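**Ticket 4135 — foam floor mat, tiles lifting at the seam**
Opened by: Kerubo Mwakalinga
Assigned: Njoroge Koech
Site: Erkow, Mugo room
Status: open, waiting on parts

October 3, 2026
Middle seam on the blue mat keeps popping up. Tabs wont stay down after the floor gets mopped. Small stuff set down near it tips over.

**NK, first look**
Pulled both tiles, brushed grit out of the notches. Pressed back in by hand, worked from the middle out. Held overnight, then up again at one end. Room was cold in the morning — foam shrinks a bit?

**NK, second try**
Left the tiles flat on the floor, heating on, 20 minutes before joining. Better. Walked the seam in socks. One tab still soft, looks chewed on the underside.

**KM**
Can we just tape it? Need the mat back for the block work.

**NK**
Not on top pls, tape peels the texture off. Double-sided underneath is ok, 4 short strips, not one long one. Doing that now.

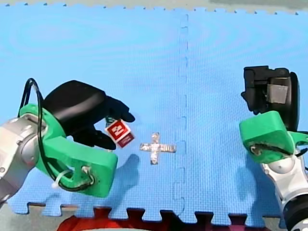 Also checked the outside rows while I was down there. No edging strips on order so the teeth stay bare for now. Asked Rerkska for two spare tiles in the same blue, they say December. If the soft tab goes again swap that tile with one from the storage pile — same thickness, I mesured.

**KM**
Fine. Leave ticket open til the tiles come. No wet mop on the seam, dry cloth only.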